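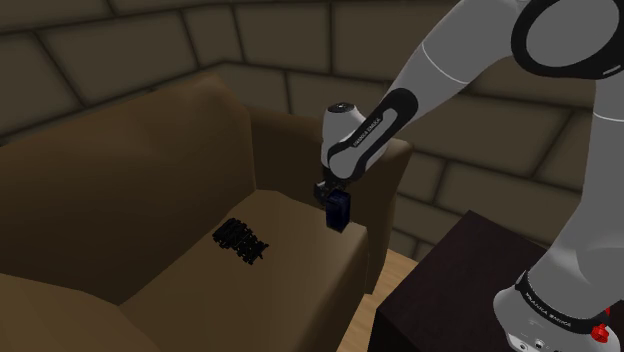
Progress report to the Zellach small grants fund
Project: tidy-up arm for the shared workshop at Natstead
Period covered: up to 2026-01-27
Written by Raíssa Guimarães

Dear Fatima Msimang,

Thank you for the questions you sent after our first report. I try to answer them below, together with the normal update. English is my second language, so please ask if some sentence is not clear.

What we planned for this period

We wanted to have the pick and place task running in simulation before we touch the real bench. The task is simple to say: the arm takes a small block from a soft seat and puts it on a side table next to it. We chose furniture and not a flat work surface, as our members want to use the arm later at home, where things are left on chairs and sofas.

What is done

The simulated room is ready. It has stone walls, a wooden floor, a brown armchair with a lighter cushion, a dark side table, and the Franka arm standing beside them. The dark blue block is the object to be moved. The black jagged piece on the cushion is the distractor, and the arm must leave it where it is. I made its shape irregular on purpose, so that the gripper planner can not treat it like one more block.

The arm now closes on the block and lifts it in most of the runs. We made 158 runs with the final settings. The failures are mainly of two kinds. In the first, the fingers come down too near to the armrest and the planner stops before contact. In the second, the block turns a little between the fingers during the lift, and then it does not stand well when released on the table. The first kind is almost solved after I changed the approach to be more vertical. The second is still open.

What is late

The cushion is still a rigid body in the simulator. A real cushion goes down when you push it, and I expect the grasp height will be wrong because of this. I tried a soft model for two evenings, but each run became so slow that I returned to the rigid one. I will now measure a real cushion by hand and put a tolerance in the grasp height. This is less elegant — but it can be finished.

The real table frame from Van der Merwe has also not arrived. They gave us a new delivery date in February. Until then we can not fix the positions on the workshop floor, and the safety marking around the cell has to wait too.

Money

From the grant we have spent 2,905 pounds. The largest part is the computer for the simulation, then the controller cabling and the deposit for the table frame. We have not used the travel line. I would like to ask if a part of it can be moved to finger pads, as the rotation of the block is probably a friction problem and I want to compare several materials.

Your question about access

You asked if other members can use the work. Yes. The scene files are on the workshop server and two members from the Tudbridge group already opened them on their own machines. One of them found an error in the table height, which I have corrected. The written guide is only half ready and has no part about the gripper settings.

Next period

Finish the tolerance for the cushion height and repeat the same runs.
Test the release on the side table with a slower opening of the fingers.
Receive and assemble the table frame.
Complete the guide.

If the frame comes late again, I will continue in simulation with other positions of the distractor, also with the piece closer to the block. Please let me know about the travel line before I order the pads.

With kind regards,
Raíssa Guimarães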